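Organisation d'un championnat amateur
Notes de cours, séance 4
Le calendrier et le format de la saison

Dans la séance précédente nous avons parlé des licences et de l'affiliation des clubs. Nous prenons maintenant la question du calendrier. Beaucoup de dirigeants débutants commencent par les dates, et c'est une erreur fréquente : il faut d'abord choisir le format, ensuite compter les journées, et seulement après ouvrir l'agenda.

1. Les formats possibles

Le format le plus simple est la poule unique en aller-retour. Chaque équipe rencontre toutes les autres deux fois, une fois à domicile et une fois à l'extérieur. Avec n équipes, le nombre total de matchs est n × (n – 1). Si n est pair, il faut 2 × (n – 1) journées. Si n est impair, une équipe est exempte à chaque journée et il faut 2 × n journées.

Le deuxième format est la saison régulière suivie d'une phase finale. On garde en général les 4 premiers du classement pour les demi-finales. Ce format plaît au public, mais il pose un problème de justice sportive : une équipe qui a dominé toute la saison peut perdre le titre sur un seul match. On peut corriger en partie ce défaut avec des séries en plusieurs rencontres, ou en donnant l'avantage du terrain à l'équipe la mieux classée.

2. Le cas de la ligue de Prenditz

Nous utiliserons ce cas jusqu'à la fin du semestre. La ligue de basket-ball de Prenditz comprend plusieurs clubs de niveau très inégal, parmi lesquels Stirport et Closirer. Stirport a gagné les 4 derniers titres. Les salles sont municipales et partagées avec le handball, de sorte que les créneaux du samedi soir sont rares. 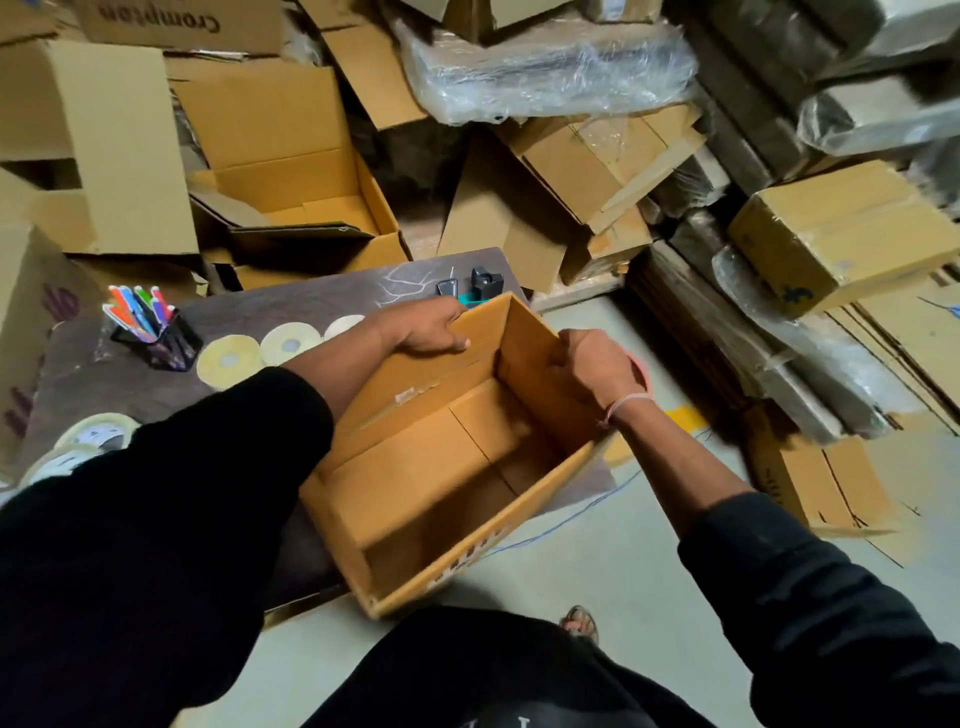 Photo : Closirer / droits réservés

La ligue a hésité entre la poule unique et la phase finale. Avec la poule unique, le champion risquait d'être connu bien avant la dernière journée, et les clubs craignaient une baisse de la fréquentation. La finale, au contraire, se joue à la salle Voß, qui peut recevoir jusqu'à 2 000 spectateurs. La phase finale a donc été adoptée. Remarquez que l'argument décisif était économique et non sportif.

3. Le règlement des reports

Un calendrier sans règle de report n'est pas complet. Le règlement doit préciser au minimum :
– qui peut demander le report, et dans quel délai ;
– quels motifs sont acceptés (salle indisponible, joueurs sélectionnés, intempéries) ;
– la date limite pour rejouer la rencontre, toujours avant le début de la phase finale ;
– la sanction en cas de forfait.

À Prenditz, l'indemnité de forfait est fixée à 70 euros, somme que les étudiants jugeront peut-être trop basse. Discutez ce point en groupe : à partir de quel montant un petit club préfère-t-il faire le déplacement ?

4. Travail à rendre

Établissez un calendrier pour une ligue de neuf équipes, en aller-retour, en supposant que deux clubs partagent la même salle et ne peuvent pas recevoir le même jour. Indiquez clairement les équipes exemptes. Le devoir est à déposer au secrétariat avant le 7/11/25, sur papier, deux pages au maximum. Les tableaux peuvent être mis en annexe.

Séance suivante : la désignation des arbitres et leurs frais de déplacement.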